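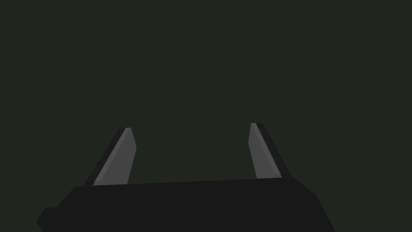
Subject: Re: [sasport-sim] Gripper fault closed in Talletti build

On Sunday, August 2026, the Brosdale test desk wrote:
> The grippers no longer report "closed" while standing open.
> We ran 1,633 resets over the weekend and saw the fault
> in 29 of them, all on the old build. Please update and
> consider this one closed.

I don't consider it closed. How many of those resets were on the new build? Your log has 1,122 entries and the mail says 1,633, so which is it?

We loaded the new build in the Wattimena living room and got the false "closed" 5 times before lunch, on both arms. Fingers wide apart, nothing in them, and the state flag says it's holding something. The planner believes the flag and drives off toward the sofa.

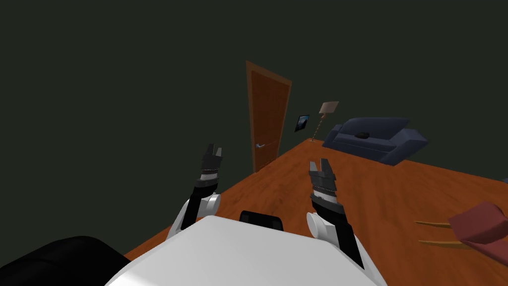
Wattimena room, both grippers open.

My guess is that the flag is set from the command and never checks the finger position. If so, a rebuild only moves the timing around. It can lag by up to two seconds here.

Please reopen the ticket and post the full log. Until then I'd keep this off the real arms, where a wrong flag could mean a dropped load or a pinched hand.

Sim desk, second floor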